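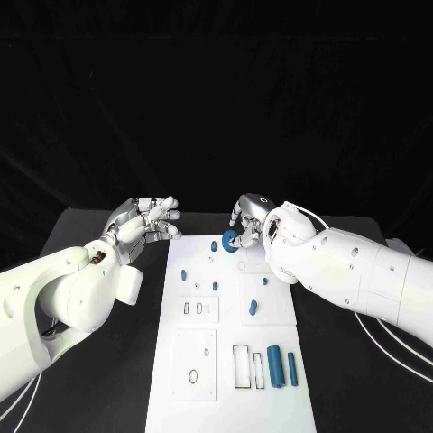
Wemmont teleop kit with the Moser peg board: five weeks in, still not sold

The sales page for the Wemmont kit says anyone can teach a two-armed robot a job in an afternoon. You wear the gloves, the arms copy you, the demonstrations get saved, and the robot learns. I have heard this before, so I asked to keep the kit through August and use it on dull little jobs only.

Getting started

Setup took two of us most of a morning. The manual skips the glove calibration almost entirely, and Nadja Brunner had to work it out from the error messages. Once that was done, the arms followed well enough. Big movements feel natural. Small ones don't. You get no feeling of touch through the gloves, so you are judging contact by eye, and with a peg the size of these your eye is not good enough.

The board

The Moser board is the better half of the package. It's white with blue parts, and it mixes shapes nicely: rings, cylinders, upright pegs, slots in different widths. The ring is the friendly one. It's thick, the hand gets a proper hold, and you can see where you're going. The small pegs are misery. The fingers cover the very thing you are trying to pinch, so half the time you're guessing from the knuckles. 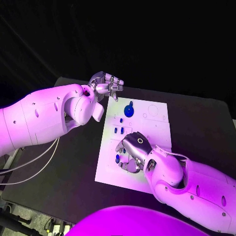 Are the demonstrations any good?

We recorded 100 and kept 70. The rest had fumbles I wouldn't want any machine to copy. The software will happily train on them unless you weed them out yourself, one by one, in a viewer that forgets your place when you close it.

Severin Ruchti thinks my standards are too high and that a few clumsy runs do no harm. Maybe. I'd like to see Wemmont show that.

Worth it?

For a lab that already has the arms, possibly. Buy the board first. As for the gloves, try them for more than an hour before you sign, and bring your own small parts.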